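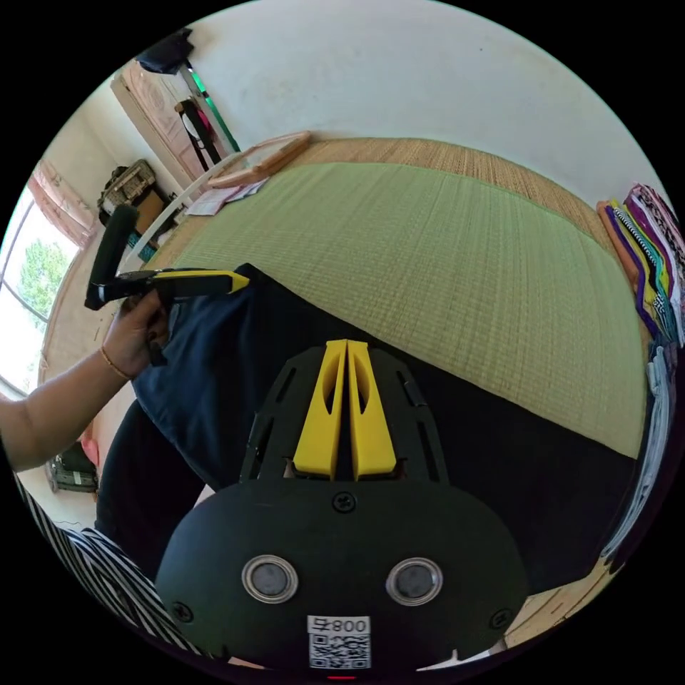
Chapter 4: Folding on the Bed

Home | Contents | Chapter 3 | Chapter 5

I do all my folding on the bed – my knees thank me! Spread each piece out first, tug the edges straight, and only then start folding. Pants come early in this chapter (I love folding pants), and shirts can wait till Monday.
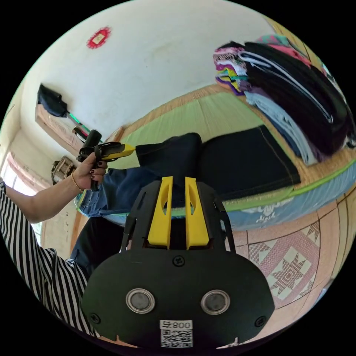

Which way should pants be folded first?

Lengthwise, one leg over the other, then up from the hem.

127 shares

Related
Sorting Socks
Shelves That Stay Neat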